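Segurança de Redes e Sistemas
Apontamentos da aula 7: Resposta a incidentes em redes com equipamento industrial

Leitura prévia: capítulo 5 do manual da cadeira, secções sobre segmentação e registo de eventos. Quem faltou à aula 6 deve rever primeiro os apontamentos sobre autenticação, porque o caso de hoje parte daí.

1. Âmbito

Até agora tratámos de redes de escritório: postos de trabalho, servidores de ficheiros, correio. Nesta aula passamos para redes onde há também controladores, sensores e máquinas ligadas. As técnicas de ataque são em boa parte as mesmas. Mudam as prioridades de quem defende.

Numa rede administrativa, a ordem habitual é confidencialidade, integridade, disponibilidade. Numa rede de produção costuma inverter-se. Uma linha parada custa dinheiro a cada minuto, e uma ordem errada enviada a um equipamento pode ferir alguém. Por isso, medidas que num escritório seriam rotina (reiniciar, aplicar correções, isolar a máquina) precisam aqui de autorização e de janela de manutenção.

2. Vocabulário

Vetor de entrada: o meio pelo qual o atacante obtém o primeiro acesso. Exemplos: mensagem de phishing, credencial reutilizada, serviço exposto à Internet.

Movimento lateral: passagem de um sistema comprometido para outros dentro da mesma organização.

Persistência: mecanismos que permitem ao atacante voltar a entrar depois de um reinício ou de uma mudança de palavra-passe.

Exfiltração: cópia de dados para fora da rede.

Indicador de compromisso: elemento observável (endereço, resumo criptográfico de um ficheiro, nome de domínio) associado a uma intrusão conhecida.

Atribuição: identificação do responsável pelo ataque. É um problema técnico e também político. Voltaremos a ele na aula 9.

3. Caso de estudo: Vindier

A Vindier fabrica componentes para bombas de água e tem duas redes, a administrativa e a de produção. No papel estavam separadas. Na prática, um servidor de relatórios tinha uma placa em cada rede, para que a direção pudesse consultar os dados da fábrica sem sair do gabinete.

A manutenção remota estava contratada à Hubmann, que usava uma conta única, partilhada por todos os técnicos e sem segundo fator. A palavra-passe não era alterada desde a instalação.

Sequência reconstituída pela equipa de resposta:

Em agosto, um técnico da Hubmann recebe uma mensagem com um formulário falso de início de sessão e introduz a credencial partilhada.

O atacante entra na rede administrativa da Vindier às 02:10, hora em que não havia intervenções marcadas. O acesso fica registado, mas os registos não eram vistos por ninguém.

Durante 30 dias limita-se a recolher informação: lista de máquinas, diagramas, cópias de segurança de configurações.

Descobre o servidor de relatórios e passa para a rede de produção.

Tenta instalar um programa de acesso remoto em 43 sistemas. Um deles fica sem espaço em disco, o operador estranha e telefona para a informática.

No total, foram analisadas 417 máquinas. A empresa não tinha inventário atualizado, pelo que parte do trabalho consistiu em descobrir o que existia e onde estava ligado.

Notem que a deteção resultou de um efeito secundário e da atenção de um operador. Nenhum dos controlos instalados gerou alerta.

4. Fases da resposta

Preparação. Contactos, inventário, cópias de segurança testadas, autorização prévia para desligar segmentos. Tudo o que faltar aqui paga-se nas fases seguintes.

Deteção e análise. Confirmar que há incidente, determinar o alcance, preservar provas. Antes de desligar um sistema, considerar a recolha da memória.

Contenção. Na Vindier, a primeira medida foi suspender a conta da Hubmann e a segunda foi retirar o servidor de relatórios da rede de produção.

Erradicação. Remover ficheiros, contas e tarefas agendadas deixadas pelo atacante. Se houver dúvida sobre um sistema, reinstala-se.

Recuperação. Reposição por etapas, com vigilância reforçada. A linha de montagem foi a última a voltar.
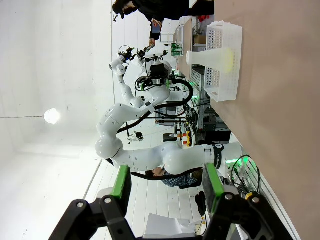
Lições aprendidas. Relatório escrito, com prazos e responsáveis. Um relatório sem responsáveis raramente leva a alterações.

5. Segmentação

O modelo mais usado divide a rede em zonas e define, para cada par de zonas, que tráfego é permitido. Entre a zona administrativa e a de produção coloca-se uma zona intermédia. Os dados da fábrica são copiados para lá, e a direção consulta essa cópia. Nenhuma ligação atravessa as duas fronteiras de uma só vez.

A Onura, do mesmo grupo, já funcionava assim. A mesma credencial dava acesso à sua zona intermédia, e os registos mostram 5 tentativas de passar à produção, todas recusadas.

6. Acesso de fornecedores

Contas individuais, segundo fator, ativação só durante a intervenção, registo da sessão. O contrato deve fixar um prazo para o fornecedor comunicar incidentes próprios. O da Hubmann era omisso.

7. Trabalho para a próxima aula

Ler o enunciado do caso Nuko, disponível na página da cadeira. Desenhar o diagrama de zonas, assinalar as ligações a eliminar e propor uma ordem de contenção, em duas páginas no máximo. Entrega em PDF até às 18:00 da véspera da aula. Os grupos são os mesmos do trabalho anterior.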